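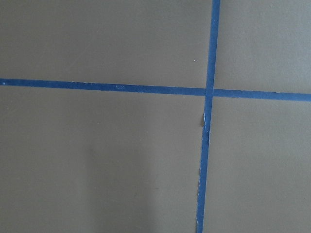

테이프 칸 위에서 배우는 로봇 작업 수칙
2019-08-18

인쇄하기 | 이메일로 보내기

안녕하세요, Sastside 작업실의 기록 담당입니다! 지난번에 수칙 문서만 덜렁 올렸더니 "글만 있으니 잠이 온다"는 분들이 계셔서(누군지 다 압니다) 이번엔 갤러리로 꾸며 봤어요. 저희 수칙은 January에 처음 초안이 나왔고 그땐 항목이 58개나 됐는데, Wim Schouten 씨랑 밤늦게까지 지우고 합쳐서 지금은 17개로 줄었답니다. 벽에 붙여 놓고 한눈에 읽을 수 있는 분량이 되니까 다들 진짜로 읽더라고요.

먼저 바닥 칸 이야기부터 할게요. 저희는 파란 마스킹 테이프로 작업대를 나누는데, 이 선은 장식이 아니고 위치를 말로 주고받기 위한 약속이에요. "저기 좀 왼쪽에 놔 주세요" 하던 시절에는 같은 시험을 해도 사람마다 놓는 자리가 달라서 기록을 비교할 수가 없었거든요. 지금은 칸 이름을 부르고, 기록지에도 칸 이름을 그대로 적습니다.
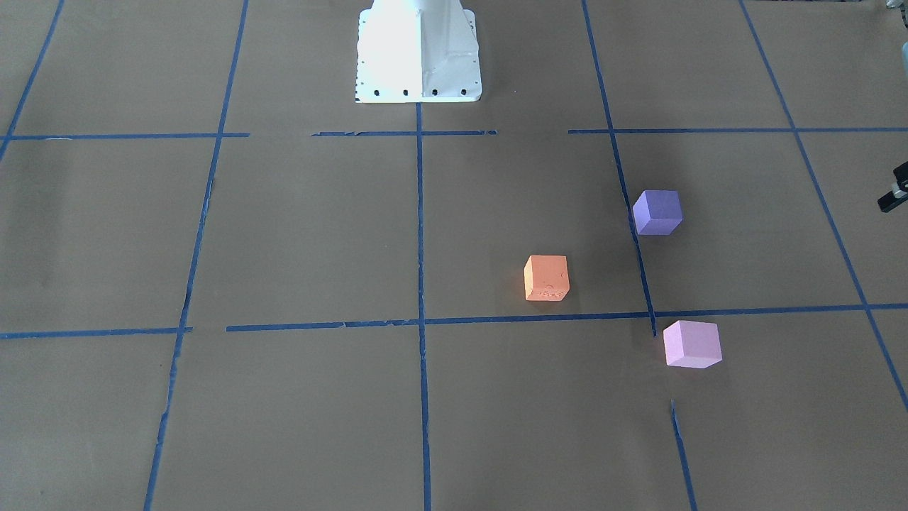 물건을 선 위에 걸쳐 놓아도 되냐는 질문을 제일 많이 받아요. 됩니다! 대신 기록지에 "선 위"라고 꼭 적어 주세요. 양쪽 칸 중 하나로 대충 적어 버리면 나중에 그 기록을 읽는 사람이 엉뚱한 자리에 다시 놓게 돼요. 큐브는 색으로 부르고, 방향을 돌려 놓았으면 그것도 한마디 써 주시고요. Nathalie Goossens 씨가 만든 기록지에는 방향 칸이 따로 있어서 화살표 하나만 그리면 끝입니다. 저는 처음에 그 칸을 사인하는 자리인 줄 알고 제 이름을 썼어요...

테이프 관리도 수칙에 들어 있습니다(9번이에요, 자주 잊으시는 그 번호!). 끝이 해지거나 일어난 곳이 보이면 먼저 점검표에 표시하고, 교체는 로봇이 정지 상태일 때만 합니다. 새 테이프를 붙일 땐 옛 테이프 위에 겹쳐 붙이지 말고 떼어 낸 다음 같은 자리에 붙여요. 귀찮아도 자로 한 번 재 주세요. 눈대중으로 붙인 선은 며칠만 지나도 다들 "이거 원래 이랬나?" 하게 되더라고요.

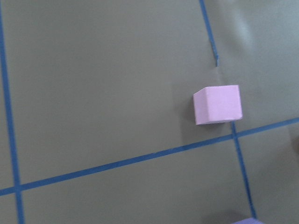
분홍 큐브와 파란 선. 큐브 바로 위쪽 테이프 끝이 조금 해져 있어요.

그림자와 빛 반사도 챙깁니다. 조명을 바꿨으면 시험 이름 옆에 적고, 바꾼 채로 퇴근하지 않기! Kobe Leemans 씨는 이걸 "다음 사람 수칙"이라고 부르는데 저는 그 이름이 정식 제목보다 훨씬 마음에 들어요. 바닥에 주름이 생겼을 때도 손으로 쓱 펴고 넘어가지 말고, 펴기 전에 메모부터 남겨 주세요. 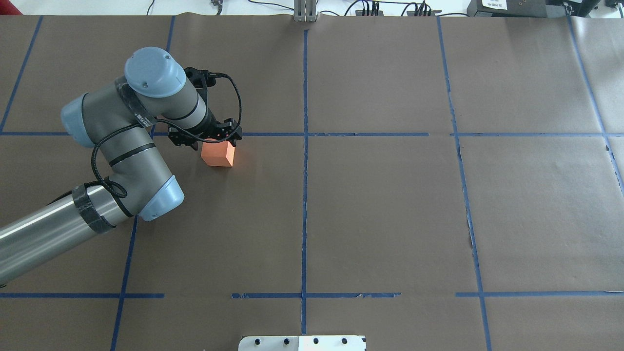
■ 분류: 팔이 움직이는 구역 / 집기 작업

여기서부터는 제가 잔소리를 좀 하겠습니다. 팔이 켜져 있는 동안에는 테이프 선 안쪽으로 손을 넣지 않습니다. 블록이 삐뚤어져 있어도, 먼지가 보여도, 정말 잠깐이면 될 것 같아도요! 정지 버튼을 누르고, "정지"라고 소리 내어 말하고, 같이 있는 사람이 대답한 뒤에 들어갑니다. 작업대 옆에는 최대 5명까지만 서고, 그중 한 사람은 정지 버튼만 맡아요. 그 사람은 사진도 찍지 않고 커피도 안 듭니다.

케이블은 시작 전에 눈으로 한 번, 팔을 천천히 움직이면서 또 한 번 확인해요. 관절을 따라 도는 선이 당기거나 걸리지 않는지 보는 거죠. 집게 아래에 블록을 놓을 땐 첫 동작을 느린 속도로 돌려 보고, 문제가 없을 때 본 속도로 올립니다. 저는 성격이 급해서 이 항목이 늘 제일 힘들었는데, 요즘은 느린 동작을 구경하는 재미가 생겼어요.

수칙 전문은 작업실 입구 파일에 꽂혀 있고, Ivel 쪽 작업실에서 쓰는 판은 번호 두 개가 저희랑 다르니 그쪽에 가시는 분은 꼭 새로 받아서 읽어 주세요.

댓글 (4)

Aisling Nic Aodha
기록지에 "선 위" 항목 있는 거 너무 좋네요. 저희는 그냥 가까운 칸으로 적었는데 당장 바꿔야겠어요.

Koster구경꾼
느린 속도로 한 번 돌리는 건 블록 모양이 바뀔 때마다 하나요, 아니면 하루에 한 번인가요?

글쓴이
@Koster구경꾼 바뀔 때마다요! 자리만 옮겨도 다시 합니다 ㅎㅎ

Tegwen Pumphrey
9번 수칙에 테이프 폭도 적어 주세요. 지난번에 얇은 걸 사 와서 혼났습니다.

문의: Sastside 작업실 기록 담당 | © 2019 Asetti | 맨 위로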